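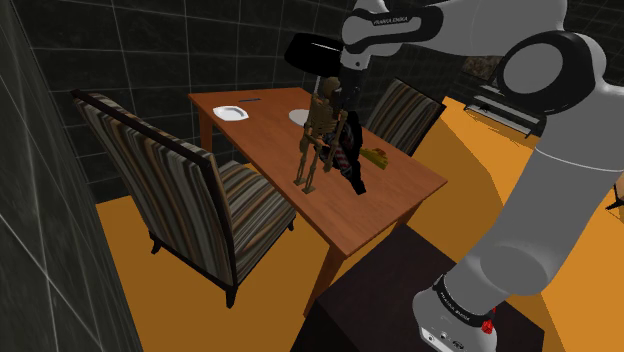 Reddish-brown top with faint grain, one corner toward the viewer.

Parkwood Dining Table Review: Eight Months of Daily Use

I bought the Parkwood table to replace a glass one that showed every fingerprint. I wanted a plain rectangle that would seat six, with no leaves and no drawer, and I wanted to pay for it once. It has been in my kitchen for eight months. We eat on it twice a day, and I pay bills on it, fold clothes on it and once repaired a bicycle wheel on it with a towel underneath.

It cost $611 with delivery. Parkwood sells the same table with a bench for more, but I already had chairs.

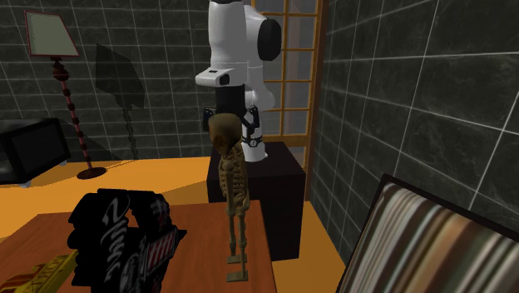 Reading time: 3 minutes

Assembly

The table comes in two boxes. The top is heavy and you will want a second person for it. The legs attach with bolts and a hex key. The key in the box is soft and had started to round off by the third leg, so I switched to my own. Start all the bolts by hand before tightening any of them. I didn't do that the first time and had to back two of them out.

The instructions are one folded sheet with drawings and no words. Step 4 shows the bracket upside down compared with step 5. Step 5 is the correct one.

It took me an hour and ten minutes, including the bolts I did over.

Stability

On a level floor the table doesn't rock. My kitchen floor is not level near the back door, and I had to put a felt pad under one leg. There are no adjustable feet, and at this price there should be. If you lean hard on a short end you can feel a little sway side to side. Tightening the bolts after the first month took most of it out. I have checked them once more and they were still tight.

Finish

The finish is satin and not very thick. Water left overnight made a faint ring that went away by noon. A hot mug left a pale mark that did not go away. Use coasters. Pencil pressed through one sheet of paper will dent the top, and I have the last line of a tax form to prove it.

For cleaning I use a damp cloth and then a dry one. I tried Gultix wood cleaner for a few weeks. It smelled fine but left a film that caught dust, so I went back to water.

Compared with the Hawthorne

I looked at the Hawthorne table in a store before I ordered. It has a thicker top and a harder finish, and it has adjustable feet. It was $1,430. The legs are set farther in, so people at the ends have more knee room. If you have small children or you do crafts at the table, the harder finish may be worth the difference. For the two of us it wasn't.

Customer service

One bolt was missing from my kit. I wrote to Parkwood and got a reply the next morning, and the bolt came in an envelope four days later. They sent two.

Good: simple shape, solid top, easy to clean, quick replies from the company.
Bad: soft hex key, no adjustable feet, thin finish.

I'd buy it again at this price. I would not pay $100 more for it.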